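3.2 손목 카메라로 캔 줍기: 학생들과 한 학기 동안 해 본 것

이제 실제 수업 얘기를 좀 해 보겠습니다. 3.1절에서 커리큘럼을 표로 정리하긴 했는데, 솔직히 표만 보면 굉장히 질서 있게 흘러간 수업처럼 보이거든요. 제가 기억하는 학기는 좀 달랐습니다. 수강생은 16명이었고 두 명씩 8개 조로 나눴습니다. 로봇 팔은 한 대뿐이라 조마다 시간을 잡아서 돌아가며 썼고요. 예약표는 첫 주에 이미 엉망이 됐습니다(새벽 시간대가 제일 먼저 찼다는 게 저는 아직도 신기합니다!).

과제 이름은 학생들이 Trarkavell이라고 붙였습니다. 무슨 뜻이냐고 물어봤더니 1조가 쓰던 게임 캐릭터 이름이라고 하더군요. 어쨌든 내용은 단순합니다. 폼 트레이 안에 누워 있는 알루미늄 캔을 집어서 꺼내기. 캔의 위치와 방향은 매번 바꾸고, 학생은 팔을 직접 조종해서 시연 데이터를 모은 다음 그걸로 모방학습 정책을 학습시킵니다. 입력은 손목 카메라 영상과 관절 각도, 그리퍼 개폐 값이 전부입니다. 외부 카메라를 쓰게 해 달라는 조가 여럿 있었는데 끝까지 안 줬습니다. 시야가 좁은 카메라 하나로 어디까지 되는지가 제가 보고 싶었던 거라서요.

트레이 배치도 꽤 골치였습니다. 그림 4처럼 캔이 안쪽 벽에 가까이 붙어 누워 있으면 난이도가 확 올라갑니다. 손가락 하나가 캔과 벽 사이로 들어가야 하는데 벽이 두꺼워서 손목을 돌릴 여유가 별로 없거든요. 게다가 금속 뚜껑이 빛을 반사하니까 영상 속 밝기가 접근 각도에 따라 계속 달라집니다. 처음에는 저도 이걸 얕봤습니다.

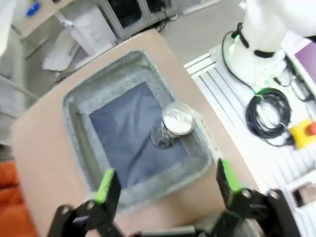
그림 4. 캔 줍기 과제의 손목 카메라 시점. 초록색 패드를 단 두 손가락을 벌린 상태이고, 캔은 회색 폼 트레이의 안쪽 벽 가까이에 기울어져 누워 있다.
사진: Kristaps Laur

다시 데이터 얘기로 돌아가면, 학기 동안 모인 시연은 모두 약 3,230개입니다. 조별로 편차가 꽤 컸고 품질은 더 들쭉날쭉했습니다. 조교였던 Keith Hebden이 시연을 하나하나 돌려 보면서 중간에 멈칫한 것, 손가락이 벽을 긁은 것, 캔을 놓친 것에 표시를 달았는데, 저는 이 표시 작업이 수업에서 제일 쓸모 있는 자료가 됐다고 생각합니다. 학생들이 자기 시연을 다시 보면서 “아, 내가 여기서 꼭 한 번 망설이는구나” 하고 알아채더라고요. 학습된 정책도 비슷한 자리에서 망설였습니다. 강의실에서 그걸 같이 볼 때 웃음이 한참 안 멈췄습니다.

재미있었던 건 조마다 집는 버릇이 달랐다는 점입니다. 어떤 조는 무조건 위에서 수직으로 내려갔고, 어떤 조는 캔을 트레이 가운데로 슬쩍 밀어낸 다음 집었습니다. 규칙에 밀지 말라는 말은 없었으니 반칙은 아니죠. 다만 두 방식을 한 데이터셋에 섞으면 정책이 밀지도 집지도 않고 캔 위에서 어정쩡하게 맴도는 일이 생겼습니다. 저희는 처음에 학습률 탓인 줄 알고 며칠을 날렸습니다. 결국 조별 데이터를 따로 학습시켜 보고 나서야 원인을 의심하게 됐고요. 이 부분은 4절에서 따로 다룹니다.

평가는 조마다 30회씩 했습니다. 캔을 들어 올려 트레이 밖에 내려놓으면 성공, 도중에 사람이 개입하면 실패입니다. 비상정지를 누른 경우도 당연히 실패로 쳤습니다. 여기에 불만이 좀 있었는데, 겁이 많은 조는 별일 아닌 흔들림에도 버튼을 눌러 버렸기 때문입니다. 그래도 저는 이 규칙을 바꾸지 않았습니다. 점수가 아까워서 버튼 앞에서 참는 학생이 생길까 봐, 대신 비상정지 횟수를 성적에서는 빼고 기록만 남기는 쪽으로 정리했습니다. 즉 성공률은 연구용 수치이고 학점은 보고서로 줬습니다.

마지막으로 하나만 더 적어 두겠습니다. 학기 중반에 트레이 바닥의 천을 다시 깐 적이 있는데, 주름 모양이 바뀐 뒤로 몇몇 조의 정책이 눈에 띄게 헤맸습니다. 캔은 그대로인데요! 제대로 통제한 실험은 아니라서 주름 때문이라고 단정하지는 않겠습니다. 조명 위치도 그 주에 조금 움직였고, 저희가 그걸 기록해 두지 않았습니다. 9월에 시작하는 다음 수업에서는 천을 깔 때마다 기준 영상을 한 장씩 남기게 할 생각입니다.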